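Section 2: Sorting small parts before you set up the Clastia label printer

Most guides tell you to buy a storage system first. We doubt you need one. Catherine Baird, who wrote the first version of this section, ran her stockroom out of jam jars for years and lost very little.

1. Empty every drawer onto a clear table.
2. Group parts by what they do. Sorting by size looks tidy and rarely helps.
3. Throw out anything you can't name.
4. Put each group in its own compartment. Leave 2 spare.

Note: The "smart bin" feature in the Lanmont app claims to suggest a layout. We tried it on a list of 1,953 parts and it put the washers with the fuses. Skip it.
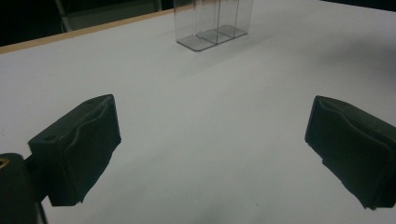
Fig. 2. Clear divided container on a white tabletop.

5. Turn on the printer and load a roll of 200 labels.
6. Print one test label and stick it on. Leave it until the next day and try to peel it off with a fingernail. If it lifts, don't print the rest.
7. Print the full set.

Caution: Do not clean the print head with window spray, whatever the box says. Use a dry cloth and let the head cool first.

If the labels come out faint, raise the darkness setting one step at a time. The "auto" setting is not worth your trust.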